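Thursday at the Buchanan Careers Open Day

I had been meaning to get along to one of these for years, and when Plurinville College put up the notice for its banking and public service careers day in September, I finally booked the morning off and caught the early bus. If you are getting ready for a clerk or officer exam, or you're a parent trying to make sense of it all as I was for my eldest, I hope these notes save you a bit of bother.

Getting in

Doors opened at nine at the Buchanan building, and the queue was already past the bike racks when I arrived. Bring your registration email on your phone, as the paper list at the desk was in no particular order and the poor fellow behind it was doing his best. They had put out 200 chairs in the main hall and I got one near the back, beside a very friendly mother and daughter who had driven down the night before (and who shared their banana bread, thank you both!).

The morning talks

Thaddeus Alcantara opened with a session on how written tests are marked. He used to sit on interview panels and he speaks slowly and clearly, which I appreciated. His practice paper has 100 questions to be done in 70 minutes, and he went through how he would spend that time: reasoning first while your head is fresh, then English, and the number work last with whatever you have left. Plenty of people in the hall disagreed with him about the number work, and the question time ran well over because of it.

After that Kodex, the test prep people, showed their online mock exams. I found the screen hard to read from my seat, but the sign-up sheet was going around quickly. You can try one mock for free, and my daughter has since done hers and scored 52, so we know where the work is! 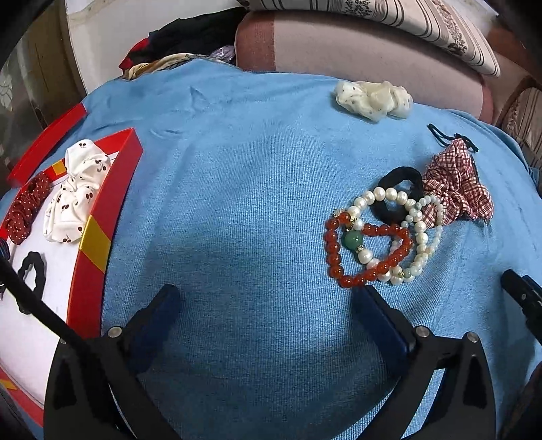

The interview rooms

Upstairs, Stesard had set up practice interviews in the small classrooms, ten minutes each with feedback at the end. These filled before morning tea, so put your name down the moment you arrive. I listened in on the group session instead and came away with a page of notes. Know what your local branch does, have an answer ready about any gap in your studies, and don't recite your application back to the panel when they have it in front of them.

Lunch was sandwiches and a decent cup of tea in the courtyard. I missed the last talk, on results lists and document checks, to catch my bus, but the handouts are at the college's front office if you'd like to pick one up.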